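4. Installing and Leveling the Washer

Applies to the Braltero 76 front-loading washer. For the stacking kit (Karras type), see Section 9. April 2026 edition.

4.1 Before you start

The installation area must have a solid floor, a grounded outlet, a cold water tap and a drain. Carpet, raised decking and loose tile are not suitable. Leave a gap of at least two inches behind the cabinet and one inch on each side.

Tools needed: open-end wrench (supplied), spirit level, pliers, flashlight, shallow pan, dry cloths.

CAUTION: The washer weighs 79 kg without packaging. Two people are needed to move it. Do not lift by the door, the detergent drawer or the top panel.

4.2 Removing the transit bolts

1. Stand the washer upright with the rear panel facing you.
2. Loosen the four transit bolts with the supplied wrench. Do not remove them one at a time; loosen all four first.
3. Pull each bolt out together with its rubber spacer.
4. Press the four plastic caps into the holes until they click.
5. Keep the bolts and spacers with this manual. They must be refitted if the washer is moved to another address.

CAUTION: Running the washer with any transit bolt in place will damage the suspension. This damage is not covered by the warranty.

4.3 Connecting the water supply

1. Run the tap into a pan for a few seconds to flush out grit.
2. Check that a washer and filter screen are seated in the inlet end of the hose.
3. Screw the hose to the tap by hand, then give it a quarter turn with the pliers.
4. Connect the angled end to the inlet valve at the rear of the cabinet. Hand-tighten only.
5. Open the tap fully and check both ends for drips.

Note: Use the Trilent hose supplied. Old hoses must not be reused, even if they fit.

4.4 Connecting the drain

Hook the drain hose over a standpipe or the edge of a fixed sink. The highest point of the hose must be between 76 cm and 109 cm above the floor. Below the lower limit the drum may siphon empty during the wash – above the upper limit the pump may not clear the water and the display will show E4. Secure the hose with the strap provided. Do not push more than six inches of hose into the standpipe, and do not seal the opening around it.

4.5 Leveling

1. Slide the washer into its final position.
2. Place the spirit level on the top panel, side to side and then front to back.
3. Turn the feet to adjust. Clockwise raises the corner.
4. Press down on opposite corners. The cabinet must not rock.
5. Tighten each lock nut upward against the cabinet while holding the foot still.

Repeat the rocking test after the lock nuts are tight. Tightening often shifts a foot by a fraction of a turn.

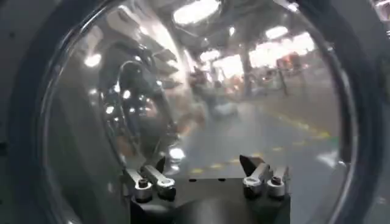 4.6 Checking the door and seal

The door seal must be clean and evenly seated before the first wash. Open the door and run a dry finger around the full fold of the rubber, including the bottom, where packing crumbs collect. Wipe the inside face of the clear bowl with a damp cloth and dry it. Inspect the bowl for cracks with the room light off and a flashlight held low to one side. Under strong light a clear, curved surface carries bright reflections and streaks like those in the picture, and whatever is behind it looks hazy, so a hairline crack is easily missed or imagined. Move the flashlight slowly. A reflection travels with it; a crack stays put. If a crack is found, do not use the washer. Order a replacement door from an Enlow service center.

4.7 First cycle (empty drum)

1. Close the door firmly until the latch clicks.
2. Put half a measure of detergent in compartment II. Do not use softener.
3. Select Cottons, 60 °C, and press Start.
4. Stay near the washer for the first fill and the first drain. Look under the door and behind the cabinet for water.
5. When the cycle ends, wait for the door lock lamp to go out before opening.

Note: The rated load in watts on the data plate (2000 W) applies to the heating phase. Do not run the washer from an extension cord or a shared adapter.

Slight smoke or a rubber smell is not normal at any stage. Unplug the washer, close the tap and refer to Section 8. A faint humming from the pump at the end of each drain is normal.

4.8 If the washer moves during spin

Check in this order: transit bolts removed, lock nuts tight, floor solid, load balanced. A single heavy item such as a bath mat can unbalance the drum; add two or three towels and restart the spin.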